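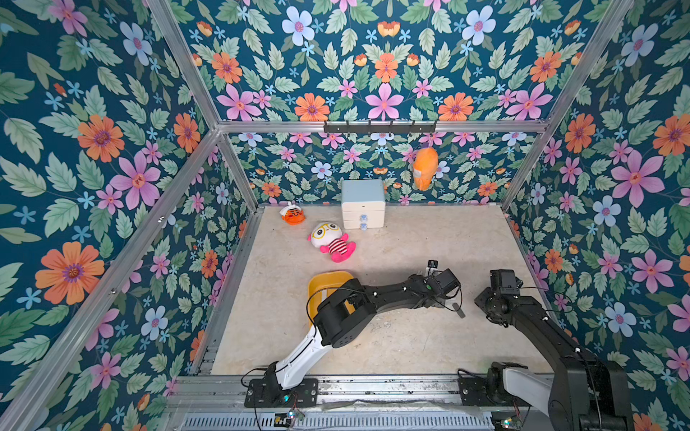 *Two arms, one floor and a good deal of wallpaper at the Anov bench in Wandstead.*

**Anov publishes its budget guide for small two-arm cells**

WANDSTEAD, November — Anov has released a 22-page planning guide for workshops pricing their first pair of bench-mounted robot arms. It begins with the cables, which is where most budgets go quietly to die.

The guide splits spending into arms, grippers, cameras, framing and a line called "everything else". Buyers are advised to fill in that last line first, in pen.

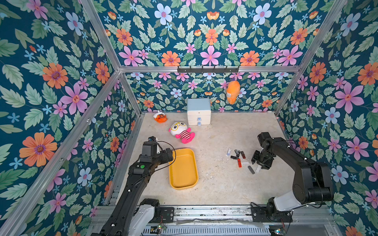
Ó Néill, which read an early draft, replied that the spares allowance was still too cheerful and that fingertips should be ordered by the bag. Anov has raised the allowance and kept the cheer.

Small sorting jobs get a chapter of their own. Moving a USB stick into a tray sounds like a favour you'd ask of a child, and it needs a gripper budget all the same.
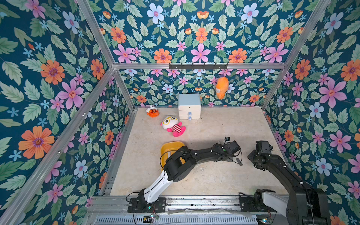 *Both arms share the front rail at Wandstead.*

Framing supplier Bekis contributed the section on aluminium extrusion, including a worksheet for lead times. Anov suggests allowing 90 days from order to first useful pick — longer if the purchase form has to be signed by anyone on leave.

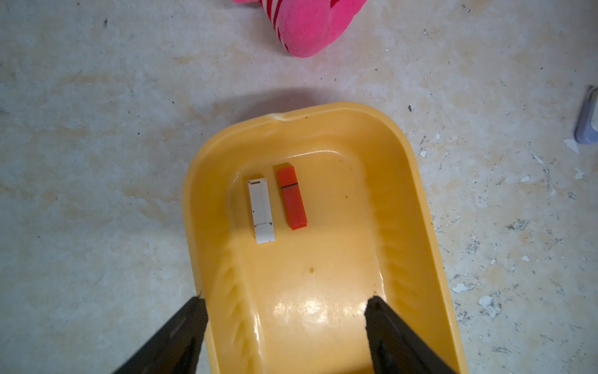

A first run of 200 printed copies is free to workshops and training colleges on request. The wallpaper is not covered in the guide and must be budgeted for separately.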